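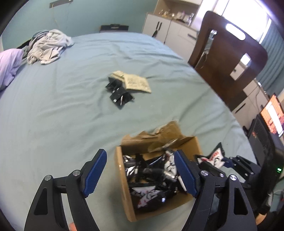 Sorting a box of small packets on the bed

Remedios Saludo, March

Posted these to the Vandport list ages ago, tidied up a bit. Applies to sachets, snacks, single-serve anything that turns up jumbled in one carton.

Use the bed. Biggest flat thing in most homes, right height if you sit on the edge, and a plain sheet shows up dark wrappers nicely. Don't bother smoothing it. Old sheet though, boxes are grubby underneath.

Tape and flaps
- If the flap has torn, leave it. Ripping the rest off just makes bits.
- Tape stuck up on the flap? Fold it back on itself, sticky side in. Otherwise it grabs the first packet past it.
- Keep the box until everything is counted against the order. Mine from Estimdale said 30, there were 2 short, and they wanted the carton number.

Taking them out
- One at a time from the top. No tipping, they slide off the far side of the matress.
- Hold by the sides. The crimped ends are where foil packets split.
- Big ones first, they hide the little ones.
- Glossy black all looks the same in a heap. Go by the picture or the white panel. Deer head in one row, brushstroke ones in another, done.
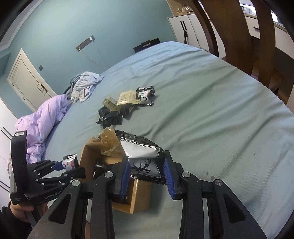 Putting away
- Shoebox or a drawer divider. Stand them up like files, printed side facing you.
- Oldest date at the front. Can't read the date? Write it on with a marker, on the white bit, never across the seal.
- Heavy packets at the bottom if you must stack. Up to 600 g in a shoebox, after that the corners go.
- Anything puffed up or sticky, seperate bag, check it later.

Flattening the box
Slit the bottom tape, press flat, tape off before recycling. Gumaro keeps his whole for posting things, fine if the walls are still stiff. Ragged flap can be trimmed with kitchen scissors.

Then shake the sheet out of the window and wash it. Crumbs of cardboard get everywhere, esp. the pillow end.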